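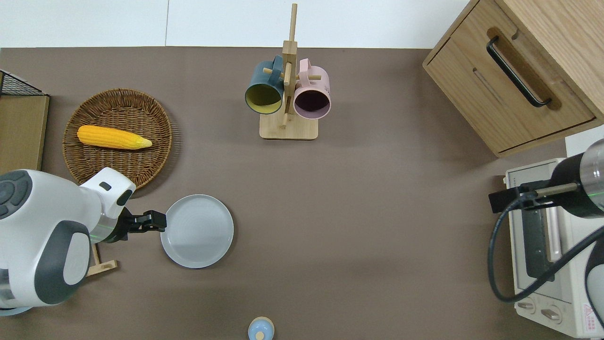

Figure 1. Ear of corn on a round woven tray.

Unit 3. Moisture in Stored Grain
Course handout, Meltmont Extension Program, June 2026

3.1 Wet basis and dry basis
Moisture content is quoted in two ways. Wet basis is the mass of water divided by the total mass of the sample. Dry basis is the mass of water divided by the mass of dry matter alone. Elevators and buyers use wet basis. Drying equations mostly use dry basis. All values in this unit are wet basis unless marked (db).

To convert, with both values in percent:
M(db) = 100 × M(wb) / (100 – M(wb))

3.2 Shrink
When grain dries, the dry matter stays constant and the total mass falls. For an initial moisture M1 and a final moisture M2:
final mass = initial mass × (100 – M1) / (100 – M2)

Worked case: a load of 3393 kg of shelled corn at 22 percent is dried to 15 percent. Final mass is 3393 × 78 / 85 = 3113.6 kg. Water removed is 279.4 kg. Handling loss (fines, broken kernels, spillage) is extra and is not covered by the formula. Read the buyer's terms before comparing a shrink factor with this result – many factors include a handling allowance.

3.3 Equilibrium moisture
Grain gains or loses water until its vapor pressure matches that of the air between the kernels. At a fixed relative humidity, warmer air gives a lower equilibrium moisture. The curve for drying lies above the curve for rewetting, so a single table value is an approximation.

3.4 Moisture migration
In a bin left without aeration over winter, grain near the wall cools first. Air sinks along the wall and rises through the warm core, then gives up moisture in the cold upper layer. Crusting at the top center is the usual sign. The Urkside bin records for February show this pattern; bring them to the lab session.

Problems
1. Convert 20 percent (wb) to dry basis.
2. A sample holds 42 g of water in 300 g total. Find both moisture contents.
3. Repeat the worked case for a final moisture of 13 percent, and add a handling loss of 2 percent of the initial mass.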